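Student Projects Board > Manipulation and Garment Handling > Warkar Cup: folding task, demonstration protocol

Warkar_Secretariat
Posted 10/27/23
Teams entered for the folding task are reminded that demonstration sets must be submitted with a written protocol. The minimum for the junior division is 40 accepted demonstrations per garment class. The senior division may submit up to 2,000 across all classes. Comments on the draft protocol are invited in this thread before it is fixed for the season.

drenex_lab
The Drenex student group wishes to raise a point on section 4. The draft requires each garment to be laid flat and smoothed by hand before a demonstration begins. We consider this too strict. A policy trained only on smoothed garments will fail when it is handed a creased one, and the final round uses garments dropped from a basket.

Warkar_Secretariat
The rule exists so that demonstrations from different teams can be compared. Judges last season could not tell whether a poor fold came from the operator or from the starting state.

frimpong_robotics
We support the rule as drafted. Our club recorded 1,110 demonstrations between the spring meeting and the end of June, and the sets with free starting states took far longer to review. First-year members also found them discouraging.

drenex_lab
With respect, time spent on review is a matter for the team concerned. It should not decide what the rule says. We would accept a compromise in which a fixed share of the set begins from a creased state and is labelled as such.

rerholm_tech_soc
Could the Secretariat confirm whether denim counts as a separate class? The draft lists "trousers" only. Denim is stiffer at the seams than our cotton trousers, and our members have had to learn a different grip for it.

Warkar_Secretariat
Denim falls under trousers at present. A separate class would require at least two further teams to request it.

frimpong_robotics
Please record Frimpong as requesting it.

drenex_lab
Drenex also requests it. Our trousers set stands at 26 accepted demonstrations, all of them denim, and we should prefer not to mix the two. For the discussion of section 4, we attach a starting state of the kind we would like to see allowed.

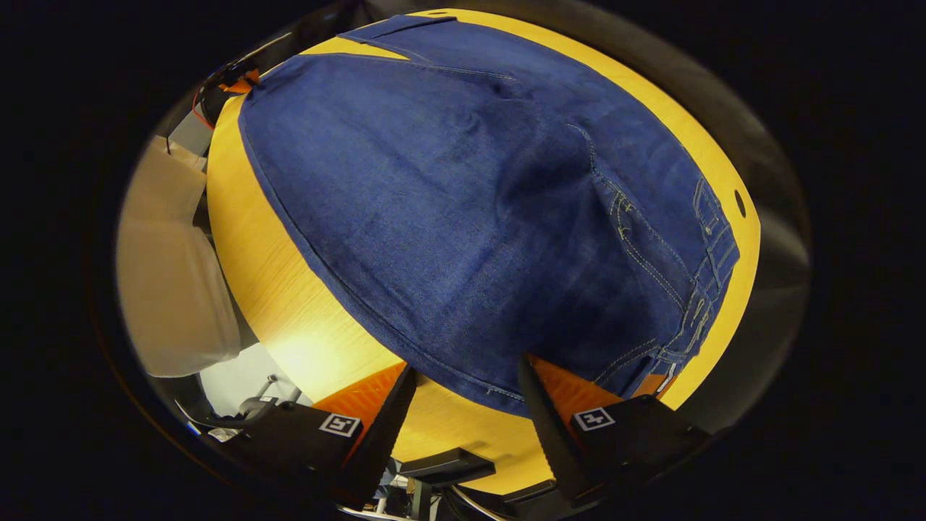 Jeans on the round table, gripper open below the hem, before contact.

rerholm_tech_soc
Thank you. Under the present wording I believe this would be rejected on account of the long fold across the upper part and the dent in the middle. I would regard it as a fair starting state myself, as the garment is spread out and the hem is easy to reach.

frimpong_robotics
We disagree. A reviewer would have to decide how deep a crease may be, and two reviewers will not decide alike. There is also strong glare on the left of the table. Section 6 asks for even lighting.

drenex_lab
The point on glare is accepted, and we shall move the lamp before recording further. On creases, we maintain our position. The label could simply read "smoothed" or "unsmoothed" - no measurement of depth would be needed.

Warkar_Secretariat
A two-value label is workable. The Secretariat will circulate revised wording for section 4 with a limit on the unsmoothed share, to be proposed by the teams. The two requests for a denim class are noted. Rerholm is asked to state whether it wishes to be added as a third.

rerholm_tech_soc
Yes, please add us. On the share, we propose one quarter.

frimpong_robotics
One tenth, from our side.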